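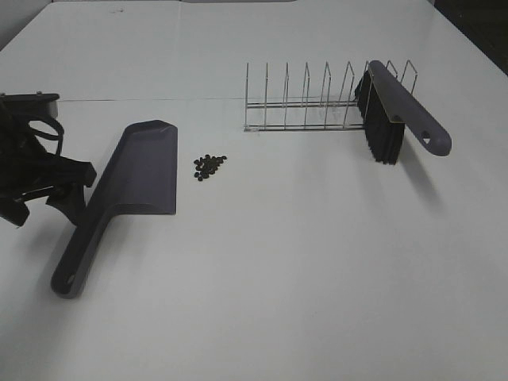
Abb. 1: Aufgabe »Zusammenkehren«, Greifer links, Kehrschaufel, Bohnen, Handfeger am Tellerständer.

Bildergalerie: Werkzeuggebrauch aus Demonstrationen, Teilprojekt Cernulach

Stand: 18. Juni 2022
Bearbeitung: Nathalie Kramer, Delwyn Pryor, Lợi Kiều
Datenaufbereitung: Korkor Adjei

Im Teilprojekt Cernulach wird untersucht, wie weit sich mehrstufiger Werkzeuggebrauch aus teleoperierten Demonstrationen lernen lässt, wenn die Ausgangslage der Werkzeuge von Episode zu Episode variiert. Die Galerie ergänzt den Methodenteil des Arbeitsberichts und enthält derzeit eine Abbildung zur Kehraufgabe. Die Bezeichnungen folgen dem Bericht.

Zu Abb. 1, Aufbau

Die Tischfläche ist weiß und matt. Schaufel und Feger sind grau, der Greifer ist schwarz. Die dunkelbraunen Bohnen heben sich vom Untergrund deutlich ab, was die automatische Auswertung der Restmenge über einen einfachen Helligkeitsschwellwert erlaubt. Die Schatten fallen nach rechts unten und werden vor der Segmentierung durch ein Referenzbild ohne Objekte kompensiert. An der Fuge der Tischfläche liefert der Schwellwert gelegentlich Fehltreffer; der Bereich wird maskiert.

Zu Abb. 1, Werkzeuglage

Der Handfeger lehnt am rechten Teil des Tellerständers aus Chromdraht, der Stiel läuft schräg nach rechts unten zur Tischfläche. Die geneigte Lage ist Teil der Aufgabenstellung: Der Stiel soll ohne vorheriges Umlegen gegriffen werden können. Bei flach liegendem Feger musste die Strategie in den Vorversuchen zunächst eine Kippbewegung ausführen, die sich schlecht auf andere Startlagen übertragen ließ. Der Ständer selbst wird nicht bewegt und nicht als Objekt modelliert.

Die Öffnung der Kehrschaufel weist zu den Bohnen, dazwischen bleibt ein kurzer Abstand frei. Variiert werden Drehwinkel und Abstand der Schaufel sowie die Form des Haufens, die Seite der Öffnung bleibt fest.

Aufgabenfolge

1. Feger am Stiel greifen und vom Ständer abheben.
2. Borsten hinter dem Haufen absetzen.
3. Bohnen in Richtung der Schaufelöffnung kehren, bei Bedarf wiederholen.
4. Feger ablegen, Schaufel am Stiel greifen und anheben.

Eine Episode gilt als erfolgreich, wenn nach Schritt 4 keine Bohne mehr auf der Tischfläche liegt. Teilerfolge werden je Schritt gesondert erfasst. Episoden, in denen der Ständer verschoben wird, gelten als Fehlversuch, auch wenn die Fläche danach frei ist.

Daten und Training

Der Datensatz umfasst 3.101 Demonstrationen, aufgezeichnet mit der Erfassungssoftware Stallura. Auf die Kehraufgabe entfallen davon 600, der Rest verteilt sich auf Greif- und Ablageaufgaben mit anderen Objekten. Die Strategie wird auf allen Aufgaben gemeinsam vortrainiert und anschließend auf die Kehraufgabe nachtrainiert. Als Eingabe dienen die Bilder einer ortsfesten Kamera und die Gelenkstellungen, ausgegeben werden Abschnitte von jeweils 12 Sollposen. Kraftmesswerte gehen nicht ein.

Befund

Das gemeinsame Vortraining verbessert vor allem Schritt 1. Ohne Vortraining greift die Strategie häufig zu tief und erfasst neben dem Stiel auch einen Drahtbügel des Ständers. In Schritt 3 ist der Unterschied gering. Die verbleibenden Fehler entstehen dort überwiegend durch einzelne Bohnen, die seitlich unter den Borsten austreten und neben der Schaufel liegen bleiben. Ein zweiter Kehrvorgang wird in diesen Fällen zwar eingeleitet, setzt aber oft an der ursprünglichen Position des Haufens an. Wir führen dies auf die geringe Zahl von Demonstrationen mit Nachkehren zurück.

Schritt 4 ist gegenüber dem Drehwinkel der Schaufel robust, solange das Stielende nicht am Rand des Arbeitsraums liegt.

Offene Punkte

Ohemaa Amegashie bereitet eine Ergänzung des Datensatzes um 1.100 Episoden vor, in denen ausschließlich verstreute Restbohnen aufgenommen werden. Die Aufzeichnung ist für August vorgesehen. Parallel wird geprüft, ob eine explizite Schätzung der Restmenge als zusätzliche Eingabe das Ansetzen des zweiten Kehrvorgangs verbessert. Die Auswertung erfolgt mit demselben Schwellwertverfahren, die Maske an der Fuge wird beibehalten.

Verwandte Seiten: Arbeitsbericht Cernulach, Methodenteil; Stallura, Aufzeichnungsformat; Galerie Greifen und Ablegen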